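Search this site
Enter keywords
Go

The Long Wait for a Good Repair

The sewing machine on Behrouz Babaei's bench in June had been sitting in a closet for most of its life. Its owner had inherited it, tried it once, heard a grinding sound and put it back. The fault was a dried-out bearing and a wad of thread behind the hook. Babaei cleaned it, oiled it and charged her for an hour.

He opened his shop, Trorkar, in 2000, on a side street in Prydderch where the rents were low and the parking was worse than it is now. In those days he fixed mainly vacuum cleaners and tape decks. The tape decks went away and then, to his surprise, came back. Today the shelves by the door hold stand mixers, table lamps, record players and a row of coffee grinders with paper tags tied to their cords.

The wait for a repair is about 6 weeks. People complain about it, then leave their things anyway.

"They ask me if it's worth fixing," Babaei says. "I ask what they would do with it if I said no. Usually they don't have an answer."

The money side of repair has always been awkward. A new toaster can cost less than an hour of skilled labor, and a customer who is quoted more than the price of a replacement will often walk out. Babaei lets them. He won't cut his rate for cheap goods, and he has a sign over the register that says so. What keeps the shop going is the middle of the market, the things that cost enough to be missed and were built well enough to come apart.

Coming apart is the main problem. Older appliances were held together with screws. Many newer ones are glued or snapped shut with plastic tabs that break the first time they are opened. A repairer can spend more time getting into the case than on the fault itself. 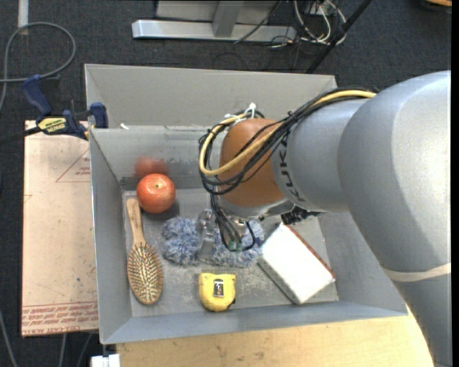 Parts are the next problem. A maker may stop supplying a switch or a drive belt a few years after the product leaves the stores, and then the only source is another broken unit. Babaei keeps a back room of these. He buys dead mixers at yard sales and strips them on slow afternoons – motors in one drawer, gears in another, knobs in coffee cans.

Yu-ting Chung came to the trade from the other side. She worked in customer service for a company that sold kitchen goods, and part of her job was telling callers that their model was no longer supported. She left and started Arneo, a small parts supplier that she runs from a rented unit outside town. Her catalog now lists 668 items. Most are small and dull: seals, feet, cord clamps, carbon brushes.

"The brushes pay for everything else," she says. "They wear out, they cost very little, and people throw away the whole motor."

Chung sells to shops, but more of her orders now come from people working at the kitchen table. She includes a printed sheet with each part that shows which screws to remove and in what order. She writes the sheets herself after doing the job twice. If a repair needs special tools or carries a risk of shock, the sheet says to take it to a shop.

Babaei has 2 people working with him these days, both of whom learned on the job. He would take on another if he could find one willing to spend the first year on cords and plugs. Training is slow and there is no school for it nearby.

The sewing machine went home the same week. Its owner has since brought in a lamp.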